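Tetach open day – anyone else go?

mossy_kettle, 11/03/2026
Just back. Humanoid at a white desk, reaching to a wire shelf. Queue was silly

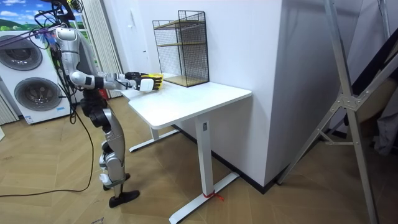 and parking worse. Still glad I went, teh hand is the clever bit.

pinbadger
Slow though? Cludon's demo in February bored me stiff.

mossy_kettle
Slow, yes – but fingers right inside the shelf. Cludon never tried that.

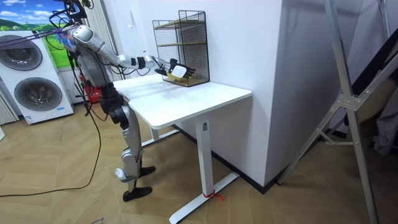 Rarano: disagree, they did. You left early.

mossy_kettle
Fair. Apple and yellow basket was my favourite bit anyway.
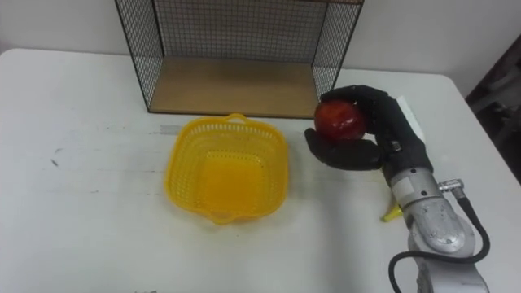

Next visit: Carnegie hall, 68 places

pinbadger
Go on then, put me down.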